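Naloveo Tabletop Sorting Set: data card

Version: 2
Status: maintained, small fixes only
Last revised: January

Summary

Naloveo is a record of small put-away tasks done on a tabletop. Each task involves an object, a lidded container and a surface covering. The set covers placing an object in a container, taking it out, opening the lid and closing the lid. It was compiled by the household goods section at Bondach as a reference for anyone working on the layout of desks, craft tables and play tables.

Contents

The set holds 25 layouts. A layout is a fixed combination of mat, container and object. Of these, 13 use a container with a hinged lid. The remainder use open trays or shallow dishes. Each layout has a still picture, a text record and a line in the index file.

Surface and mat

All layouts use the same white table. The mat is felt, beige, with rounded corners, and is laid in the middle so that bare tabletop is left on the left and right. Felt was preferred to bare tabletop for two reasons: a ball dropped short of the container does not roll as far, and light plastic containers slide less when the lid is pushed.

The mat is brushed between layouts but not washed. Smudges are therefore carried from one layout to the next and should not be read as part of the task. Anyone comparing surface tone across layouts should use the bare tabletop at the sides as the reference colour. 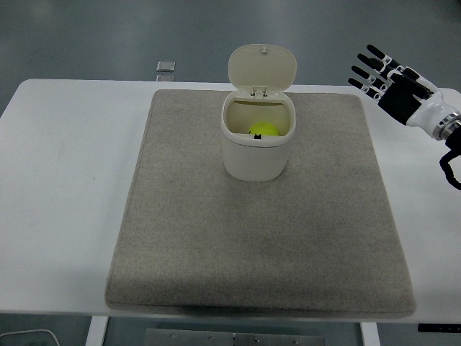
Containers

Lidded containers are the small countertop type, sold for desk scraps or cotton balls. They are light enough to tip if the lid is thrown back hard. The index field lid_state takes one of three values: open, closed or ajar. Open means the lid stands upright or leans past upright without being held. Ajar covers everything between that and closed.

Containers are placed on the mat, never on the bare tabletop. The hinge side is not fixed across the set. Check the hinge_side field before grouping layouts.

Objects

Balls, blocks, spools and short lengths of dowel. Balls are brightly coloured so that they stand out against pale containers. An object counts as inside when its lowest point is below the rim and it is not resting on the rim. It does not need to be fully hidden. This rule was changed in version 2; version 1 required the whole object to be below the rim, and several layouts with larger balls were marked wrong as a result.

Index fields

layout_id: number, no leading zeros
container: short name from the container list
object: short name from the object list
lid_state: open, closed, ajar, none
hinge_side: front, back, left, right, none
inside: yes or no
notes: free text, may be blank

Known problems

Lighting was not controlled. Overhead lights were on throughout, but daylight varies, and glossy lids pick it up more than the container bodies do.

In 2 layouts the container was swapped for a similar one from Turunen after the first hinge cracked. Both are flagged in the notes field.

Colour names were entered by hand. Cream, off-white and ivory are used loosely and should be merged before any count by colour.

Licence and contact

Free to use and modify with credit to Bondach. Corrections go through the Skovora tracker, under the label naloveo-index. Include the layout_id and the name of the field to be changed.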